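Come and help us compare grippers (paid, tea included)

Posted by the bench team at Lastow, Clidville
Applications close at the end of December

Hello! I run the gripper trials at Lastow and I'm looking for 7 people to come and drive a robot arm for us over the winter. You don't need to have touched one before. In fact I'd like at least a couple of you to be complete beginners, as my own hands have got far too used to it and I no longer notice when a set of fingers is awkward.

The job is simple to explain and fiddly to do. You steer the arm, you pick up kitchen things and toy food, you put them where the sheet says, and then you do it all over again with a different pair of fingers or a different controller setting. We're comparing two finger shapes (the long angular ones and a stubbier pair from Esquivel) and want 1000 logged attempts before we decide which to order. Yes, it's repetitive. Bring a podcast.

Our ketchup bottle in its dish gets used for nearly everything, and I'm very fond of it. It's narrow at one end, wide at the other, and a proper test of whether you've lined up your approach.

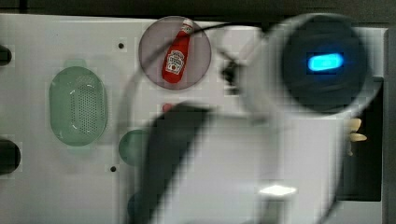
Can I apply if I'm left-handed? I tried a rig like this at an open day and the controller was set up for righties only.

Yes, please do! Both of our hand controllers swap over, and I'd love some left-handed results to put next to mine.

What a session is like

You get 200 minutes at the bench, split up with as many breaks as you fancy. We start with the easy picks and move on to the ones that make people mutter. Soft round fruit is harder than it sounds, and mugs depend entirely on where the handle has ended up. I lay the table out, you do the driving, and we both write down what annoyed us. Those grumbly notes are worth as much to me as the numbers, so don't be polite.

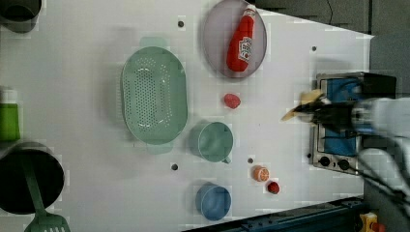
What we pay and what we ask

It's 62 pounds a session, plus your bus fare from Gradodstead if you're coming that way. You need to be over 18, happy sitting at a screen and able to manage at least two sessions. Glasses are fine. Long sleeves need rolling up, and you'll have a stop button within reach the whole time. I'll go through all of that before you move anything.

Later on we'll be trying different camera positions too, so you may find yourself working from a view that's tipped right over on its side. It's a strange feeling at first! Then there's the toy banana bunch, with fingers poking out every which way, and I want every one of you to have a go at it.

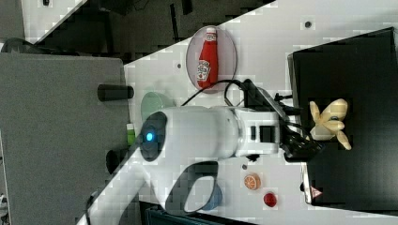 One driver from the last round wrote that the stubby fingers felt safer but the long ones let her see what she was doing, and she'd take seeing over safe any day. I'd like to know if you agree.

To apply, send me a few lines through the Lastow contact page with "gripper trials" in the subject. Tell me which hand you use, whether you've driven anything like this before (games count) and if mornings or afternoons suit you. I read them all myself, usually after 4pm.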